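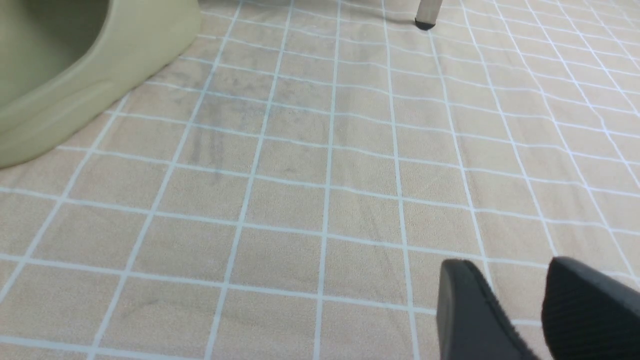

wrist cam, fingers empty, green tub top left

11/7/18 – Pulto, floor pickup task, student build

Arm back on the low mount. Gerrit Shezi redid the bracket holes last session so the wrist sits square now, or squarer. Tightened all 4 bolts again anyway. Paint pen on the heads so we can tell if they walk.

Goal today was only the approach: come down over the mat, stop short, hold, go back up. No grasping until the stop is repeatable. Rules for Treltholm give us the mat and the tub, the rest is ours to figure out.

Settings as left:
exposure fixed, value 225
finger close delay 3000 ms (too long, leave for now)
script is the Gronow branch, NOT main. main still has the old wrist offset

First runs bad. Arm came down fine and then the planner wanted to go left, toward the tub. Took a while to find it – the floor mask was picking up the smudges next to the tub as an object. Gray on beige, enough contrast, big enough blob. Put the threshold up and it let go of the smudges but then it also lost the little black foot on the furniture leg, which we do want it to see becuase we'd like not to hit it.

Tried masking by grid cell instead. Idea: find the white lines, treat each square as its own patch, compare to its neighbors. Works ok up close where the squares are big. Far end is hopeless, lines bunch together and the mat ripples there so the line finder draws nonsense. Cropped the far end out. Don't need it for pickup, might need it for driving later.

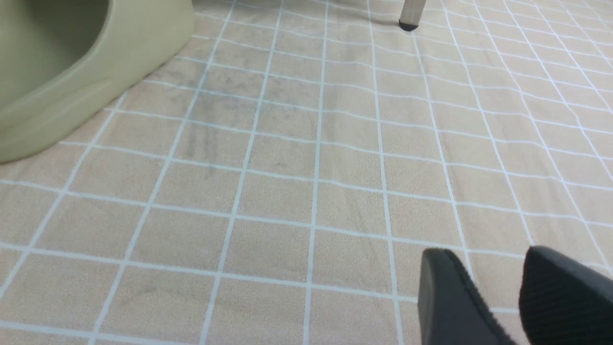
Also the fingers. They're in the lower right of every shot and the ribbed one keeps getting flagged as near-floor clutter. Made a fixed mask for both. It's drawn by hand and will be wrong the minute anyone moves the camera, so DON'T MOVE THE CAMERA. If you do, redo the mask, file is mask_2101 in the shared folder.

Color for the tub is easy, green against that beige is a gift. Hue window wide open and it still only grabs the tub. The darker inside comes out as a seperate region though, so the tub gets counted as two things. Merge regions that touch? Ask Gerrit, he did something like this for Jimholm.

Later runs with cell mask + finger mask + crop: approach stops where told, no drift left. Not enough runs to call it done.

To do
– merge the tub regions
– second look at the threshold for the leg foot
– shorten the close delay
– spare finger pad, check the drawer before ordering
– write up the mask steps for whoever has the arm in January

Left the arm parked high, power off at the strip. Laptop is charging on the bench, pls don't unplug.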